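Repair scheme in Katona to hand out 400 microwaves

37 shares
20 comments

Households in Katona will be able to apply for a reconditioned microwave oven from November under a scheme run by the reuse charity Clurska.

The charity has 400 ovens to give away, most of them plain white worktop models handed in by landlords and student halls. Each one is cleaned, fitted with a glass turntable if its own is missing, and tested at the Clurska workshop in Heser before it goes out.
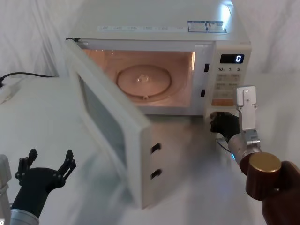
Nima Rostami, who manages the workshop, said doors and latches took up most of the repair time. "People slam them for years and then the oven won't start," he said. "The rest is usually grease."

An oven that fails its test twice is stripped for parts. Plates and turntable hubs are kept, and the casings go to the metal yard at Brokico.

Applications can be made at Katona library or by phone. Priority will go to people moving out of temporary housing, and 186 households are already on the waiting list. There is no charge for the oven, but delivery outside the town costs £20.

Clurska is also asking for spare glass plates of any size. They can be left at the workshop counter before 4pm, wrapped in newspaper. The charity cannot take ovens with cracked doors.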